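Josow Two-Arm Bench Kit

Shared workshop build, Nuvville
Plans and parts list by Bjartur Kvaran

The Josow kit is a pair of small arms for a home bench or a club table, sold as parts. You supply the table, a computer and the evenings. Most builders finish in 40 hours.

What's in the box
Motors, joint segments and cables for two arms
One green gripper bracket with black fingers
One white gripper shell with black finger
Table clamps
Bag of 200 screws, sorted by length

Not included
Power supply, table covering, hand tools

Setting up
Clamp both arms to the same side of the table, 35 inches apart. Label each cable before you run it. Home both arms before loading a program. Keep the first runs at 10 percent speed.

Table covering
A bare top lets cloth slide. We use gray fabric with a slight texture, pulled tight and stapled underneath. Auer felt from the Brerdale store also works.

Cloth handling
Start with one garment that has two clear colors. The right arm pinches and lifts a white part of the red garment while the left gripper waits open.

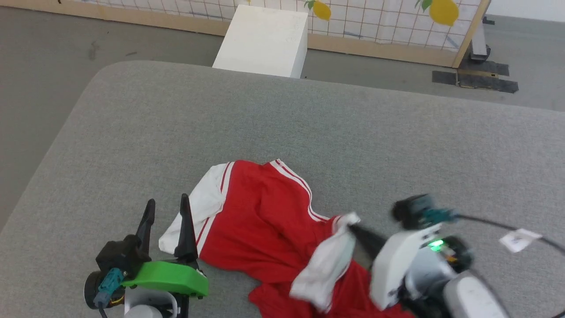
Spares and orders
Fingers wear first. Replacement pairs ship from Brerdale, and the files are free if you'd like to print your own. Enda Mac Mathúna handles orders and returns. Please give the kit number from the lid when you write.

Parts list revised October 2020. Kits bought before January use the older clamp.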